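Pre-purchase check, two-arm table, Stirwood workshop
Checked by Ebony Kingi, September

1. Reach: OK. Both arms get to the rack easily, love this!
2. Cables: FIX. Loose runs on the floor and off the left side. Budget for 4 cable trays.
3. Spare grippers: order 2 now, $139 each. Halina Piątek has approved it.
4. Table layout for dish work: OK. Plates, cup and rack all fit, with room for a bigger rack next year.

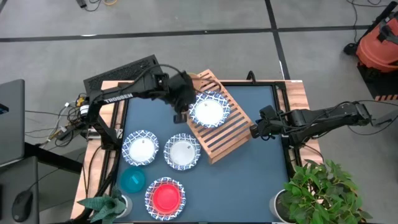 5. Total request: $1129, trays and grippers included. Can't wait to get going!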